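Grarkis Gripper Kit: Frequently Asked Questions

Last updated August 25, 2026

These are the questions our support desk gets most often about the Grarkis two-finger gripper kit and the Jerkley control software that comes with it. If yours isn't covered, write to us through the contact form and include the serial number from the underside of the gripper body.

General

What is in the box?

The kit contains the gripper body, one pair of black plastic fingers, the wrist camera with its bracket, a mounting plate, two cables (power and data), a bag of screws, two hex keys and a printed card with your Jerkley license code. The robot arm is sold separately, and so is the power supply if you are ordering the gripper without one of our bundles.

Who is it for?

Most of our customers are small labs, teaching workshops and people building a first pick-and-place setup on a bench. It is a light-duty gripper. We do not recommend it for production lines that run day and night.

Which arms does it fit?

The standard mounting plate fits the Zheng bench arm, both the short and long versions. A blank plate is available for other arms. You will need to drill it yourself, and we can send a drawing of the hole pattern on the gripper side. We do not supply drawings for other makers' arms.

Do I need to know how to program?

For basic picking, no. Jerkley lets you move the arm by hand, save positions and play them back in order. Anything that depends on what the camera sees will need some scripting. The scripting guide is in the Help menu and has worked projects you can copy.

Gripping

How wide does it open?

The fingers open to 100 millimeters at the tips. If you fit longer fingers, the opening stays the same but the grip force at the tips goes down.

What can it hold?

Parts up to 262 grams with the standard fingers, provided the fingers have a flat or gently curved face to close on. Very smooth or very soft items may need to be lighter. Test with your own parts before you leave anything running.

Can it pick up rings, rolls and other things with a hole in the middle?

Yes, in two ways. You can close both fingers on the outside, which works well when the item fits inside the opening and there is space around it. You can also put one finger down through the hole and close the other against the outer edge, so that only one wall of the ring is pinched. We use rolls of electrical tape to demonstrate the second method. The rolls are all built much the same way, with a short cardboard core, and they can be set out close together.

The wrist camera gives a good view of this kind of grip. Check that the inside finger has gone properly into the core before you close, and use the Soft Close setting the first few times. Cardboard cores will crush if the force is set too high.

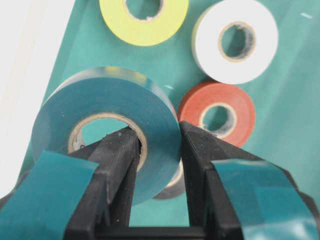

Why does my part tilt when I pinch it by one side?

The weight is hanging off to one side of the grip, so some tilt is normal. Lower the lift speed, and grip as deep as the part allows. If you need it to stay level, grip it across the outside instead. For placing, you can save a release position that is turned a few degrees to match the tilt.

Will it pick one item without moving the ones next to it?

That depends on the gap. Each finger needs room to come down beside the part, and the fingers are wider at the base than at the tip. On a crowded bench, start with the item at the edge and work inward. The approach angle can be set for each saved position – a small change there often clears a neighbor.

Can I put tape or pads on the fingers?

Yes. Rubber strip or vinyl tape is fine and does not affect the warranty. Keep it off the moving joints and the screw heads. Replace it when it wrinkles or starts to lift, and run finger calibration again afterward, as the added thickness changes the closed position.

Camera

What does the wrist camera see?

It looks out past the fingers toward the work. The fingers take up a good part of the view, mostly in the lower half, and an object in the grip will look much larger than the same object lying on the bench. Allow for this if you are measuring sizes from the picture.

Does the color of the work surface matter?

It can. If you are sorting by color, choose a plain mat that is clearly different from every part you want to find. A teal roll on a teal-green mat is a hard case for simple color matching, while yellow, white and orange stand out well. If you can't change the mat, use the Edge mode in Jerkley or train a shape template.

Do I need special lighting?

Soft, even room light is usually enough. A bare lamp close to the bench puts bright spots on glossy parts, and color matching may read those spots as white. Move the lamp back or put a diffuser over it.

The picture is blurred up close. Is the camera faulty?

Probably not. The lens is set at the factory for normal bench work. Loosen the small lock ring, turn the lens until the fingertips are sharp, then tighten the ring again. Wipe the lens with a dry lens cloth only.

Setup and care

How long does setup take?

Allow 15 minutes to mount the gripper and connect the cables, plus time to install the software. Calibration runs by itself after that. Keep hands clear while it runs.

How do I clean the fingers?

Switch off at the wall, then use a dry brush for dust and a slightly damp cloth for anything else. The grainy finish holds fine dust, especially near the tips. Do not use solvent on the plastic.

How often should I recalibrate?

After changing fingers or pads, after any hard bump, and whenever the gripper stops closing fully. Otherwise once a month is plenty.

Can I make my own fingers?

Yes. The drawing files are on the downloads page under Fingers. Printed fingers work well for light parts. Damage to the gripper body caused by homemade fingers is not covered.

Orders, trials and returns

Can I try it before buying?

We offer a bench trial through Lirkton, our rental partner. The trial lasts 10 working days from delivery and includes the gripper, camera and a temporary Jerkley license. If you buy afterward, the trial fee comes off the price. Shipping is charged both ways.

Is the software license a subscription?

No. The license in the box does not expire and covers one gripper. Updates within the same major version are free.

Is there a version with force sensing?

A force-sensing finger set is planned for December. It will fit the current gripper body, and Jerkley will need an update before you plug it in. We are not taking advance orders yet – sign up on the product page if you would like an email when it is in stock.

What should I send with a support request?

The serial number, the Jerkley version, a short note on what you were picking, and the log file from Help > Save Log. A saved picture from the wrist camera helps a great deal if the problem is with grip or detection.

How do I return a kit?

Request a return number first and wait for our reply. Pack the gripper with the fingers removed and the cables unplugged, and write the return number on the outside of the box. Returns without a number are held at the desk until we can match them to an order.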